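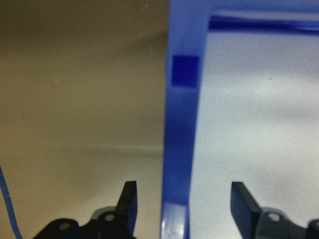 Wrist cam, fingers open either side of the blue rim, no contact.

March 2022 — Prestbridge cell, rim grasp fault

Third stop on the same fault. The arm goes to the blue bin, straddles the rim, closes, reports a good grasp, starts the lift and trips on wrist torque. Controller log says "grasp confirmed" every time. On two of the three, the fingers had closed short of the wall and the part was still sitting where it started. On the other one the left finger caught the rim on the way down and pushed the bin sideways into the fixture stop.

Ran 80 cycles at reduced speed with the lift disabled to get a failure rate. 57 clean. The remainder split two ways:

Early stop, gripper reports closed on an object with nothing between the pads. Most of them.
Finger touches the rim during descent. Fewer, but these are the ones that can break something.

Early stop first. The Ledurel gripper driver decides it has an object when motor current passes a threshold while the position is still above a minimum width. Threshold was set in December for the old fingers. The new ones are stiffer and the linkage drags more near the middle of travel, so the current crosses the threshold before the pads reach the plastic. Checked by closing in free air, bin removed. It reported an object on 26 of 36 closes. That should have been checked when the fingers were swapped and it was not on the sheet.

Raised the threshold one step and repeated in free air. No false reports. Raised it one more for margin and went back one, as the second step left pinch marks on a scrap rim.

Also added a second condition: position has to hold steady for a short window after the current trips. Drag in the linkage shows as a slow creep, a real wall shows as a hard stop. Easy to separate on the plot. Traces are in the Gisler folder under rim_close.

Descent contact is less clear. Clearance is unequal with the fingers open. The rim sits nearer the left finger than the right, same as in the view at the top. Gap on both sides, but the left one has little to spare once the bin moves on the table. Possible causes, in the order I want to try them:

Camera to gripper calibration off by a small lateral amount.
Edge detector picking a highlight for the edge. The plastic is glossy and there are soft highlights on the left edge of the upright and a bright band low down near the fingers.
Bin not seated against the stop.

Seating ruled out. Shimmed the bin tight and got the offset anyway, same direction.

Tried the detector with the overhead lamp off and a diffuser on the side lamp. Offset shrank but did not go away. So lighting is part of it and calibration is probably the rest. The darker square patch near the top of the upright is a better feature than the edge itself, crisp on all sides. Clorner's matching tool can lock to it. Not wired in yet.

Safety note. After the torque trip the arm holds position with the gripper still energized. Resetting the fault from the pendant resumes the lift from where it stopped, no re-approach. If somebody has a hand on the bin at that point, the fingers and the bin both move. This is not acceptable and is separate from the grasp problem. Until it is changed:

No hands inside the fence after a trip without the stop pressed.
Open the gripper and jog up clear before any reset.
Do not use resume. Abort and restart the program.

Label taped to the pendant. Resume button disabled in the operator profile, still live in the engineering profile — needs fixing before anyone else runs this cell.

Left as is tonight: new threshold and hold window saved, lift still disabled, speed still reduced.

To do
Redo hand-eye calibration with the new fingers on
Try the patch as the locating feature
Post-trip behavior: force gripper open and retract on reset
Repeat the 80 with lift enabled, only after the reset change is in
Add free-air close test to the finger swap sheet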